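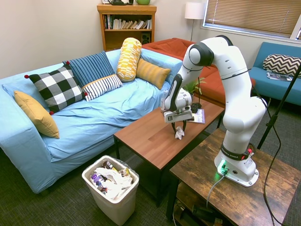 Slide 1. Arm on the side table, tissue in the gripper, wastebasket by the couch.

Planning the second room: what to buy and what to leave alone
Speaker notes, Yung-ching Fang, Thursday session, 15 minutes plus questions

Start with the task, then the money. The task is picking up trash from a coffee table. Most people here have priced an arm. Fewer have priced the room around it.

We want a second room at Plesley that matches the one at Nesstead. The arm is the biggest line and it gets approved on its own form, so I am leaving it out of today's numbers.

What is in the request:
- Furniture, secondhand where we can get it: 2000 dollars. Couches, coffee table, side table, shelf, lamp.
- Stands, clamps and cable: 300 dollars. Last time we left cable out and paid for it from office supplies.
- Small props: 51 dollars a month. Tissues, snacks, bottled water, magazines, bin liners.

Pause here. Someone will ask why props are monthly. Crumpled paper does not last and we go through a lot of it.

Side table: check the height against the coffee table before ordering. Yokoyama quoted us a proper pedestal and it is a good one, but it will not ship before January. Ask for a load rating in writing if you buy furniture for this.

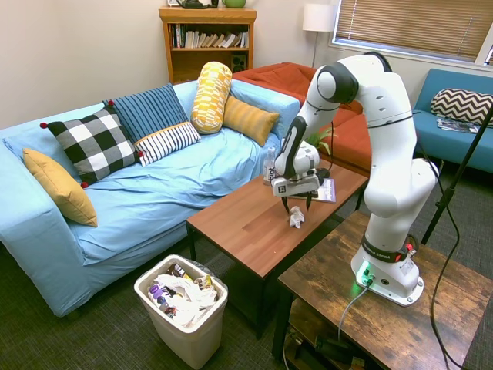

Slide 3. What we would not buy again

Second set of pillows. Never opened.
A service plan with next-day visits. We used it once, for a question we could have emailed.

Spare gripper fingers, yes. Order them with the arm so they come on the same invoice.

Trindby is holding floor space for us until the end of the quarter. Close on that. I need a yes or no on the furniture line first.

Comments

plesley_ops: Does the 2000 include delivery? Our freight elevator is out again.

Marta: Please add a line for carpet. We have bare concrete in that room.

YF: No delivery in there yet, will fix. Carpet is a fair point.

Contact the Nesstead planning desk | Copyright Nesstead | Back to top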